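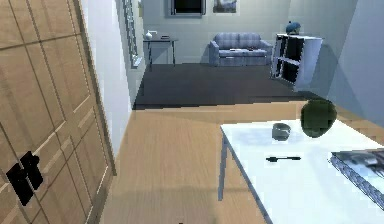 Should you buy the robot first or the simulator first?

Start with the simulator, if your budget will stretch to only one of them this year. It costs less to get wrong, and what you learn in it tells you which arm, which base and which table height to put on the order form.

Stirnlow puts off its robot order until August

2024-01-06

Well, we've finally got a spending plan, and I'm pleased to be the one writing it up! If you've popped into the Stirnlow workshop lately you'll have heard us going round and round on whether to order the home-help robot now or hang on. We're hanging on. The order for the mobile base and its arm goes in this August, and until then the money goes on Monti, our simulated flat, and on the computer it runs on.

I'll admit I was in the buy-it-now camp for most of last year. I had the Prornus quote pinned above my desk and I'd more or less decided where the charger would go (by the sink, which everyone else thought was a terrible idea). Then we ran the household jobs in Monti, 237 runs in all, and I changed my mind somewhere in the middle of them. We'd been all set to order the short arm. In the simulated flat the short arm does fine at the near edge of the table and then can't get to things lying further back, and it's worse again with anything left on the sofa seat. So that quote has come down off the wall, and I've asked for a new one with the longer arm and a lift in the base.

The other thing I hadn't thought about at all was floors. Monti has wooden boards in one part and dark carpet in the next, with a straight join between the two, and I'd been happily pricing the smallest wheels in the catalogue. Larger wheels are on the list now. They add to the lead time, sadly, as they come from a different supplier, and I've been told to allow 10 weeks for the lot.

Now the money, which is what most of you have been asking me about. We've set aside £2761 for the first part of the year. The biggest slice is a better graphics card, as the pictures coming out of Monti are blocky at the moment and small things on the furniture are hard to make out, for us as well as for the software. Next is a year of storage for the recordings, and then a modest pot for furniture and props so the practice room at Undham can be laid out along the same lines as the simulated one. I've costed a second-hand sofa, a white table and a cheap cube bookshelf, and if you've got any of those going spare please shout before I spend anything!

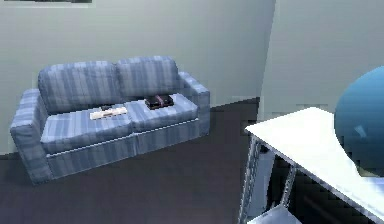
Sofa and table in Monti, the simulated flat

There's nothing in the plan for a gripper yet, and I know that'll disappoint a few people. We've got 2 on the shortlist. One is a plain parallel pair of fingers, easy to mend and easy to get parts for. The other is softer and kinder to crockery but costs a good deal more to run, with pads that need replacing. I'd like to see both tried on a bowl, a magazine lying flat and something slim like a spatula before we commit. Flat things are the ones that worry me. I can't pick a magazine up off a shiny table without sliding it to the edge first, so I'm not sure what I'm expecting of a machine.

Insurance is the line I've had most trouble with. The Undham building's policy covers fixed equipment and gets vague as soon as the equipment can drive itself about, so I've put in a guess and marked it as a guess. If you've dealt with this for a mobile base, even a small one, I'd love to hear what your insurer wanted to see. We've been asked for a written risk assessment and a drawing of where the emergency stop will be, and the drawing is half done (mine, in felt tip, so it'll need redoing).

Maintenance goes in from the first month. Last time we bought a machine here, a little desktop arm, we spent every penny on the arm and then couldn't afford a replacement cable when one failed. It sat under a cloth for ages. This time I've ring-fenced spares before anything else, and the Prornus people have agreed to list the parts that wear out alongside the new quote.

What happens next: the graphics card is on order, and once it's fitted we'll go back through the sofa and table runs with sharper pictures and see how much of the trouble was the arm and how much was the looking. I'll put the results up on the notice board with the revised quote next to them. The practice room gets measured up at the same time, doorways included, and anyone with a free hour and a tape measure is very welcome to come and help me with that.

The full budget sheet is in the blue folder at the Stirnlow front desk. Comments in pencil, please, so I can rub out the ones about the charger.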